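Pilkington Sleep and Attention Study
Working group meeting, Wednesday, 2:00 p.m., Room 11

Present: Hanne Saarinen (chair), Abilio Aranda, Themis Panagiotou, Tiina Nurmi (minutes)
Apologies: Wellington Mendonça

1. Minutes of the previous meeting
Approved with one correction. Under item 4, "evening session" should read "late afternoon session." Tiina to amend the filed copy.

2. Matters arising
The revised consent form has been returned by the ethics office with no further comments. The new version is to be used for all participants enrolled from April onward. Participants already enrolled do not need to sign again, as the change affects only the wording on data storage.
The door seal on the second testing room has been replaced. Background noise has not been measured again. Abilio to take readings with the ventilation on and off before the next block of sessions.

3. Enrollment
Themis reported that 74 participants have completed the baseline visit. The target remains 200. Most of the shortfall is in the over-60 group, where the screening questionnaire excludes a large share of applicants on the medication item.
The group discussed whether the medication item could be relaxed. Hanne was against changing an exclusion rule after enrollment had opened. Themis noted that low-dose blood pressure tablets were not mentioned in the original protocol and that screeners had been treating them inconsistently. It was agreed that this was a question of interpretation and that a written ruling was needed.
Action: Hanne to draft a one-page ruling and circulate it. Screeners to hold affected applications until then.

4. Attention task
Abilio presented the timing check on the attention task. The target stimulus is meant to stay on screen for 700 milliseconds. On the older of the two testing computers the duration was longer than set on a small number of trials, always at the start of a block. The newer computer showed no such trials.
Options considered were to discard the first trials of every block on both machines, to move all testing to the newer machine, or to replace the graphics driver and test again. The first option was preferred for data already collected. For new data, the driver will be replaced and the timing check repeated. If the fault persists, the older machine will be withdrawn.
Themis asked that the machine used be recorded as a variable in the main data file. At present it appears only in the session log. Agreed.

5. Sleep diaries and wrist monitors
Return of paper diaries is good, but entries for weekend nights are often filled in late. Tiina has compared diary bedtimes with the Iromau wrist monitor records for the first 11 participants. Agreement was close on weeknights and poor on Saturdays. No conclusion is to be drawn from so few records.
The group agreed to keep the paper diary and to add a box for the time at which each entry was written. Two wrist monitors have failed to charge and are to be sent back to the supplier.
Wellington had asked by email whether naps under 20 minutes should be coded. Decision: code all naps reported, with duration, and leave any cutoff to the analysis stage.

6. Data handling
The transfer of session files to the Flollska server now runs overnight. One transfer failed because of a duplicate participant number. The number has been corrected in the enrollment sheet and the file sent again. Themis to add a check for duplicates at the point of entry.
The analysis plan is to be locked before any group comparison is run. Wellington holds the current draft. Comments to him by the end of the month.

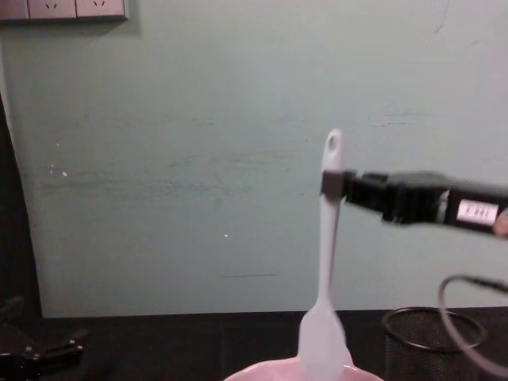
Gripper holding a white silicone spatula.

7. Budget
Participant payments are in line with the forecast. The Cukora questionnaire license is due for renewal and the quoted price has gone up. Hanne to ask whether a shorter term is available.

8. Any other business
Tiina requested a second key for the records cabinet. Approved.
Themis will be away for the next meeting and will send enrollment figures in advance.

9. Next meeting
Same room and time. Date to be confirmed once Wellington's teaching schedule is known.

The meeting closed at 3:25 p.m.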